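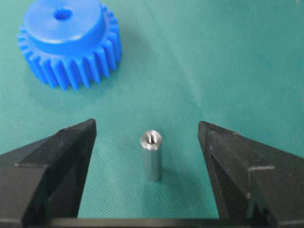
Blue plastic gear on the green mat.

I have now owned the Vekgate pasta roller long enough for the novelty to wear off and the flour to work its way into places flour shouldn't be. My previous machine was a hand-me-down Cillunero in chromed steel that weighed as much as a small dog and squealed like one. It still worked. I just got sick of apologising to the neighbours.

The Vekgate has a plastic gear train, which the box calls "whisper drive". A heavy whisper, perhaps, but you can hear the radio over it. The rollers are metal and there are 4 thickness settings, two of which I'd call useful. Setting one produces something you could resole a boot with. Setting four is lovely and sheer and tears if you look at it sideways. Live in the middle and you'll be fine.

The clamp is the weak point. It was designed by someone whose benchtop is a good deal thinner than mine, and on a standard kitchen bench it grips with all the conviction of a damp handshake. I ended up using the old Cillunero clamp, and I'm a bit annoyed at how well it fits.

Cleaning: don't wash it. The booklet says so in 24 languages. Leave it to dry out, then go at the crumbs with a pastry brush. Mine lives in the cupboard next to the Flonness ice cream maker, whose own review would be shorter and ruder.

Tagliatelle comes out even, lasagne sheets are a doddle, and the cutter attachment for spaghetti is sold separately – naturally. Kováčik stocks the attachment, or did in May.

Four stars. It'd be four and a half with a decent clamp, but they don't let you do halves.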